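**Gripper loses the pot lid when the arm goes up**

Posted by Upendo Minja, April 21, 2018

Hello all. I am in the robotics club at Nesomville and our project this term is a toy kitchen task: the arm must take the lid from the small saucepan and put it down on the floor beside. Closing on the knob is fine. Then, when the arm rises, the lid tilts and slips out. I have tried closing force 309 and 400 in our script and it is the same result with both. 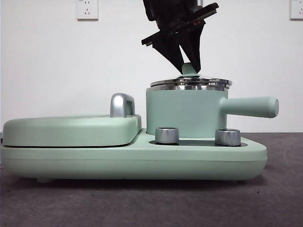

*The gripper on the lid knob, toy kitchen on the carpet.*

The fingers are tapered and the knob is rounded at the top. Should I change the fingers or the program? We have our club demonstration soon and I would prefer not to print new parts.

---

**Fuker**

more force. we had the same with a bottle cap

---

**Cathal Mac Carthaigh**

I don't think more force will help you, you already tried two values. On a rounded knob the tips can slide upwards when you squeeze harder. Go 3 mm lower before closing, so that you hold under the widest part, but check first that the tips do not touch the lid.

Your gripper also comes in a little angled in the photo. Make the wrist vertical and lift straight up, slowly, for the first 13 mm. After this you can move at normal speed.

If it still slips, put a thin piece of rubber on each fingertip – a cut balloon is enough for testing. Please write which change you made first, otherwise we will not know what helped.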